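Gripper maintenance, April

The hand-held gripper started closing crooked after about 3000 cycles. The left jaw reached the middle first and pushed whatever was there sideways. Abelardo Apaza had the same fault on his and put it down to play at the pivot, so I took mine apart.

The pivot was fine. One rail had lint packed along 10 mm of it. I brushed both rails out, wiped them with a dry cloth and left them unoiled, as oil only collects more fluff.

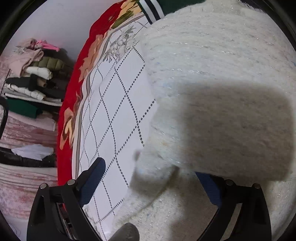

Pads next. I cleaned the old glue off with alcohol and left the new ones clamped for 21 hours. Knitwear is my usual check after a refit, and the cream jumper with the silver thread in it is fuzzy enough to show up a poor pad. The two blue faces need to meet flat. Screws on both jaws get nipped up again after 27 closes, then left alone until the next clean.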